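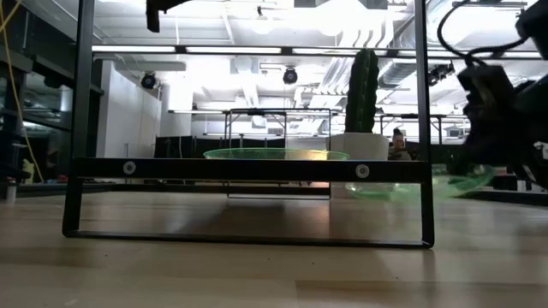
Attachment 1: fixed camera, plate task. One green plate level on the rack, second one tilted by the arm at the right.

Ticket: Planner reports "placed" on translucent plates before the plate is down
Product: Zekard task planner, with the Lykkegaard perception add-on
Site: Purnanwood
Status: Reopened
Priority: Normal (we asked for High)

Summary

The planner marks a plate as placed too early and starts the retreat move. It only does it with the see-through green plates. Opaque ones of the same size run fine all day. The ticket was closed in July as "lighting, customer side". We don't accept that, for the reasons below.

Steps to reproduce

1. Load the default rack task, two plates.
2. Leave the placement check on "auto".
3. Run until the second plate is over the rack.
4. Watch the state line in the log, and don't trust the green tick in the web view, which lags.

Expected: state stays at "lowering" until the plate is level and the force reading has settled.
Got: state goes to "placed" with the plate still at an angle.

Log extract

step 209 state=lowering plate=2 tilt=n/a conf=0.91
step 209 WARN depth missing in plate mask, using last good
step 210 state=placed plate=2 tilt=0 (default) conf=0.91
step 211 state=retreat

Look at the tilt value. It goes from "n/a" to zero in one step. Zero is what the check wants to see, so a missing measurement passes as a perfect one. The confidence figure doesn't move at all, which makes us wonder what it is confidence in.

Reply from support, first round

Please reduce overhead lighting and remove reflective objects from the background. Translucent items are supported from the current release onwards. Closing as environment issue.

Our answer

We have strip lights and a bright ceiling. So does every other workshop we know of. Attachment 1 shows what the camera gets: the rim of the level plate reads clearly, there is a yellow-orange glow through its right half, and the wood has a shiny patch on it. We agree that is hard for depth. Our complaint is about what the software does when depth fails.

For the record, we did try the advice. Lights down, everything else unchanged: same fault. Exposure fixed by hand: same fault, slightly later. We also raised the depth timeout from 100 ms to 3000 ms as suggested in the second mail. All that bought us was a longer wait before the same wrong answer.

Reply from support, second round

The Tonder build contains improved plate handling. Please update and retest.

Result on the Tonder build

Updated on August 2, 2021. The warning has gone from the log. The jump to "placed" has not. As far as we can tell the message was moved to debug level and the fallback was left as it was. If there is a real change in there, please point us to it, as the release notes only say "improved".

Workaround in use

placement_check: force_only
assume_flat_on_missing: false
retreat_delay_ms: 3000

The second line isn't in the manual. We found it in the settings dump. With it off, the planner stops and asks for help when tilt is missing, and we can live with that for now. It is slow, and an operator has to stand near the rack, so please don't list it as the fix.

Still open

Why does assume_flat_on_missing default to true?
Can the tilt field stay empty in the log when nothing was measured?
Does "supported" mean tested on a plate seen edge-on, or only from overhead?
We'd like the warning put back at its old level.

Please leave the ticket open until we have run the next build ourselves.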